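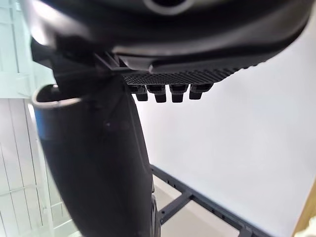 4. Getting the arm ready for visitors

I do this bit before the doors open at Gremcombe, while it's still quiet — you'll want both hands and no questions!

1. Switch on and let the arm find its home position.
2. Wipe the gripping pad with a dry cloth. No sprays, please.
3. Open and close the gripper a few times from the Bokorer screen.
4. Set the speed to 40 per cent.

Note: Bianca Neagu keeps the spare cloths (ask nicely).

Caution: keep fingers well away from the joints, and press stop before you lean in.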